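Home | Course pages | Handouts | Reading list | Contact

Setting, Serving and Clearing a Small Table
Handout for session 7
Notes by Elsa Skjelbred. Corrections from Seul-gi Joo are included.

Please read these notes before the practical. Last year many of you came to the practical with good hands but without a plan, and the first half hour went to discussions about where to put things. So this session is mostly about order: what goes on the table, in which place, and what leaves it first.

1. The surface

We begin with the surface because everything else depends on it. A table for cold drinks and small things should be wiped before anything is put on it, also when it looks clean. Use the damp cloth first and the dry one after. Wipe in long strokes from the far side towards yourself, and finish at one corner, so that the crumbs end up in one place and can be taken with the hand.

A plain coloured top is pleasant to work on, but it shows every speck. I don't ask you to chase every one of them. I ask you to look at the table once from a low angle, from the side where the guest will sit, and to remove what disturbs you from there.

2. Zones

In the course we divide the table in three zones. The names are not official, they come from Yoon-hee Woo, who taught the session before me, and I have kept them.

The drinking zone is nearest to the guest. It holds the bottle, the cup and, if there is one, the coaster.

The keeping zone is at the side. It holds boxes, trays and organisers, all those things which belong to the table but are not used in every minute.

The free zone is what remains. It must be free. Students often see it as a place where one more thing could stand, and then there is no place for a plate, an elbow or a book.

For a table of 72 cm width I would give the keeping zone no more than 15 cm at the edge. With a bigger table you can be more generous, but keep the free zone as the largest of the three.

3. Bottles and cups

A bottle with a soft drink stands upright and closed until the moment of pouring. It sounds too simple to write down, but in the practical I see open bottles every time, with the cap lying somewhere else. Turn the cap until you feel resistance, then stop. If the label has a front, turn it to the guest.

Hold the bottle low when you place it and higher when you pour. Low means in the lower third, where your fingers do not hide the label and do not touch the neck. When you pour, move the hand up to the middle, otherwise the bottle becomes heavy at the top and you lose the control of the angle.

Cups stand. A cup on its side can roll, and its rim has touched the table, so it goes to washing and a clean one comes. Do not only put it up again and continue.
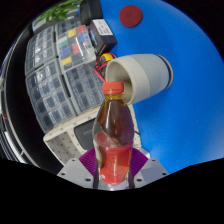
Fig. 1. Capped bottle with dark drink, cup on its side, organisers at the left.

Work with Fig. 1 in pairs before we meet. Decide which things belong to which zone and write down the order in which you would touch them. My own order is: first the cup, then the bottle, and the compartment organisers last. Do-yoon Moon would leave the organisers completely alone, and I can accept this too if you give a good argument. Consider also the small red disc near the far side. If you decide to treat it as a coaster, it should come to the drinking zone. If you treat it as a lid, it goes to the keeping zone. Choose one and be consistent in your notes.

4. Compartment organisers

Clear organisers are practical on a shared table, you can find the thing without opening or lifting. They have one weak point, that disorder is visible also from outside. Some rules which we use in the course:

- one kind of thing in one cell, when the number of cells allows it
- sort by use first and by colour second
- put organisers side by side with the edges touching, no gaps where small things fall in
- leave one or two cells empty for what is found on the table during the day

With small coloured pieces the temptation is to sort by colour only, it looks very nice for one day. But if the pieces are used together, for example in a game, the guest will mix them again and you will sort again. Ask how they are used.

5. Clearing

Clear from the free zone outwards. What does not belong on the table goes first, then cups, then bottles, then the coaster. The organisers stay and you wipe around them, and once a week you lift them and wipe under. Carry a cup with one hand under the base or around the lower part, never with fingers inside.

A bottle which is still partly full goes back to the fridge. Write the date of opening on a small piece of tape if it is shared - at the Plekorura kitchen this is a rule, and you will be working there from September.

For the practical

You have 35 minutes per pair, setting and clearing together. Bring two cloths, and a pencil for the zone plan. Anastasia Zacharopoulos has the list of pairs, please write to her if you need to change.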